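Braucht man wirklich eine Zahnpasta für 17 Euro?

Seit April bekomme ich Werbung für Zahnpflege, und zwar überall. Ich habe mir angesehen, was da eigentlich versprochen wird.
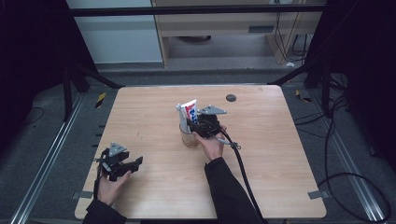
Das Abo-Modell

Angefangen hat es mit Vernum. Eine Tube alle fünf Wochen, direkt in den Briefkasten, 17 Euro das Stück. Dafür soll die Paste das »orale Mikrobiom in Balance bringen«. Ich habe den Kundendienst gefragt, woran ich merken würde, dass mein Mikrobiom nicht in Balance ist. Zurück kam ein Gutscheincode.

Gekündigt wird übrigens nur telefonisch, werktags bis 16 Uhr. Wer ein gutes Produkt hat, müsste das eigentlich nicht so einrichten.

Die Studie

Serik macht es geschickter und verweist auf eine eigene Untersuchung. Die kann man sogar herunterladen, wenn man seine Mailadresse hergibt. 36 Teilnehmer, zwei Wochen, keine Vergleichsgruppe. Gefragt wurde, ob sich die Zähne »glatter anfühlen«. Ja, nach dem Putzen fühlen sich meine Zähne auch glatter an — mit der Tube aus dem Supermarkt.

Meine Kollegin Jummai Okoro schwört trotzdem darauf. Sie sagt, seit sie die Paste benutzt, putzt sie länger. Das glaube ich ihr sofort. Bei dem Preis würde ich auch keinen Krümel ausspucken, ohne vorher auf die Uhr zu schauen. Nur hat dann die Uhr geholfen und nicht die Paste.

Was ist mit Tabletten?

Zu den Kautabletten von Briggs habe ich mehrere Mails bekommen. Weniger Verpackung finde ich gut. Bei der Sorte, die ich hatte, stand allerdings nirgends etwas von Fluorid, erst auf Nachfrage hieß es, man setze auf »natürliche Alternativen«. Da bin ich raus. Fluorid ist so ziemlich das Einzige in der Zahnpasta, bei dem ich nicht lange diskutieren möchte, und gerade das lassen sie weg.

Ich bleibe also vorerst bei der billigen. Falls jemand eine Untersuchung kennt, die nicht vom Hersteller bezahlt wurde, bitte in die Kommentare, ich lese sie am Sonntag.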